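Allovine Help Boards
Home | Boards | Robots & Automation | Safety & Shop Rules | Unread | Log in

House rules for a shared robot floor: what do you actually write down?

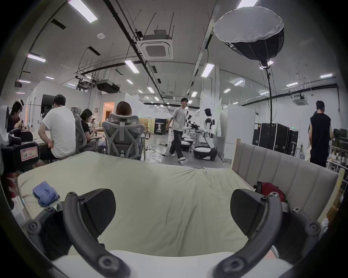 posted by benchtop_fern

I've been handed the job of writing floor rules for our robot space, and I'm more excited about it than anyone should be! We do handheld gripper recordings of household tasks (bed making, folding, packing bags) at one end, and the mobile robots share the same hall with everybody's desks. People walk through all day long. So far the "rules" are things we tell new folks on their first morning and then forget we told them.

I'd like one page that people will read. My draft has three headings — walkways, cables, recording — and I'm stuck on all three:

Do you mark out a zone around a robot that's powered but parked, or only around one that's moving?
Is there a decent rule for cables on the floor, short of "don't"?
Do people at their desks need to agree to being in the background of recordings, or is a sign at the door enough?

We're in the US, no customers on site, nothing bigger than a person. I know there are formal standards for industrial arms, but I can't tell how much of that carries over to a mixed room like ours.

---

posted by Clunda

Great project, and do it now while the room is still small enough to change! I wrote ours at Fostley and we're on the fourth version. It lives on one sheet, both sides.

Parked robots: treat powered as moving. Ours used to say "keep clear of robots in motion" and people read that as permission to lean on anything standing still. Now each robot has a status card, green for power off and red for anything else, and if the card is red you stay outside the tape. Whoever switches it on flips the card. We run the tape 5 feet out from the base, but please don't copy my number. Yours has to come from how far the arms reach, how fast the base goes and how long it takes to stop, so measure all of that with the heaviest load you use.

Cables: the rule we ended up with is that no cable crosses a walkway at floor level unless it's under a ramp cover, and that includes "just for ten minutes." Power strips go against a wall or get fixed to a bench leg. Overhead drops are lovely if you have trays up there already. Anything on a tall stand, lights especially, gets a sandbag, and the stand's feet stay out of the tape and out of the walkway. Oh, and put the exits on your floor map first and draw everything else around them.

On standards: ISO 10218 is the one for industrial robots, and ISO 13482 covers personal care robots, which may be closer in spirit to a mobile humanoid. Neither one will hand you a page of house rules. What they will teach you is risk assessment, and that part carries over beautifully — list the tasks, list what can go wrong, decide what you'll do about each one, write it down, look again when something changes. Your insurer or safety office may want to see it too, so keep the old versions.

One more: name an operator for every session. One person, with the stop button in hand, who isn't also debugging.

---

posted by tapemeasure204

just tape everything lol. yellow for robots, blue for people. floor tape is cheap, get the 160 foot rolls. wipe the floor first or it peels

---

posted by Angelovski

Adding to the recording part, which is my corner of the world and I could talk about it all day.

A sign at the door is a good start, but I wouldn't stop there. Wide lenses pick up far more of a room than the person holding the gripper is thinking about. You're looking at the bedsheet and your lens has every desk behind it, monitors included. We ask for written consent from everyone who works in the hall, once, with a clear line on what the recordings are for and who gets them. It's renewed every August. Anyone can say no, and then we move the desk or turn the setup to face a wall. Check your state's law as well, and ask someone qualified if the footage leaves the building.

Things in our recording section that have earned their place:

- Say "recording" out loud before you start.
- Screens facing the station get locked or turned.
- Personal bags and jackets stay off the props unless they are the props.
- If someone asks for a clip to be removed, log it the same day and delete every copy.
- Check gripper bolts and pads before the first take.

We had a batch of 3,000 clips to go back through when a whiteboard was readable in the background, so the screens rule now says whiteboards too.

I'd also keep the walkway and the camera direction in the same drawing. If the path runs behind your station, people will be in every take, and no amount of signage fixes that.

---

posted by benchtop_fern

This is so good, thank you all! Stealing the red and green cards today. Clunda, does the operator stay with the robot while it charges, or does the card cover that?

---

posted by Clunda

Card covers it for us. Red while charging, tape applies, and the operator can leave once the drives are locked out.

Last updated: March 10, 2021

Related threads
Where to mount a stop button on a mobile base
Battery charging overnight: allowed in your shop?
Consent form wording for lab recordings
Floor tape that survives casters
Sandbags or clamps for light stands
First-day checklist for new operators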